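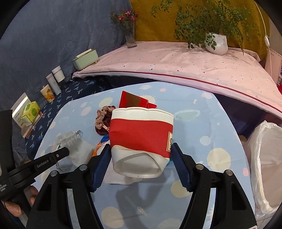 pikavis_552
Depends what you mean by "holds its shape". A fabric basket with no board in the walls is relying on seam stiffness and whatever is inside it. Empty, it will lean. If the original poster wants it to stand open on a shelf, the fix is an insert.

Holau
Original poster here. To restate the problem: small fabric basket, red band around the middle, white above and below. It has to live on the table next to the bed and take the hair ties, the drawstring pouch and the other small cloth things that otherwise spread over the whole top. The table is narrow and the tabletop colour is not negotiable in this household. I do not have room for a rigid box with a lid.

Red envelopes are a separate question. They are flat and I would prefer not to fold them.

varholm_b
Envelopes go vertical against the inside wall if the basket is deep enough. Measure the long edge of the larger envelope against the internal height. If more than a third sticks out it will tip forward every time you reach in, and you are better off with a letter rack or a drawer.

I disagree with pikavis on the insert, by the way. Card inserts in a soft basket go wavy at the corners within a season if the room is at all humid. Turn the top edge down once to make a cuff. Doubling the fabric at the rim stiffens it where it matters, and there is nothing to replace.

pikavis_552
A cuff costs you height. On a basket that size you could lose a quarter of the usable depth, and then the envelopes are definitely out. It would also cover part of the red band and possibly the label, if anyone cares about that.

Polypropylene sheet does not go wavy. Cut one strip to the inside circumference plus an overlap of 2 cm, roll it, drop it in, let it spring out against the wall. Round the corners of the strip or they will work through the lining.

Holau
The label is stitched to the right side of the band and I would like to keep it visible. Leaning towards the strip. Does the overlap need to be taped?

pikavis_552
No. Leave it free so you can pull the strip out and wash the basket. Put the overlap at the back.

khamphan
Everyone is solving the container and ignoring the contents. Velvet scrunchies do not belong in a basket. They pick up lint from every other textile in there, and the dark red one can transfer colour onto pale fabric if it goes in damp. The basket has a white interior rim and the pouch is pale grey. I would put the scrunchies on a peg or over a cardboard tube and leave the basket for the pouch and the printed cloth.

varholm_b
Colour transfer from a dry scrunchie is negligible. I have had a mix of dark and light ones in a canvas bin since November with no marks.

khamphan
I said damp. Most people take them off after washing their face.

varholm_b
Then dry them first. It is not an argument for a second storage system on a table that is already full.

Holau
They do sometimes go in damp, so khamphan has a point. There is a curtain rail on the far side of the bed but I am not hanging scrunchies on it.

What about the metal clip on the pouch drawstring? It has snagged velvet before.

khamphan
Pouch at the bottom, clip tucked inside the neck before you draw the cord. Or swap the clip for a plain cord stopper. Velvet pile does not recover from a pull.

tablecloth_dept
Slightly off topic, but move the plant and the vase before buying or cutting anything. A ceramic pot and a glass vase of flowers standing on a blanket will go over the first time somebody sits down. Pot and vase on the table, soft items in the basket on a wall hook or on a shelf. The soft items are the only things there that can safely be dropped.

Holau
The plant and flowers are only on the bed while I have the table in pieces. They go back on the windowsill.

tablecloth_dept
Fair enough. I would still think about a hook. A table beside a bed collects plastic bags and everything else that comes through the door, whatever basket you put on it.

Holau
Edit 2019-01-13: cut the strip from the lid of an old document box, 7 cm high, overlap at the back as advised. The basket stands open without leaning. The larger envelope stuck out too far, so both envelopes have gone in a drawer. Scrunchies are in the basket for now, dry ones only.

khamphan
Check the rim in a month.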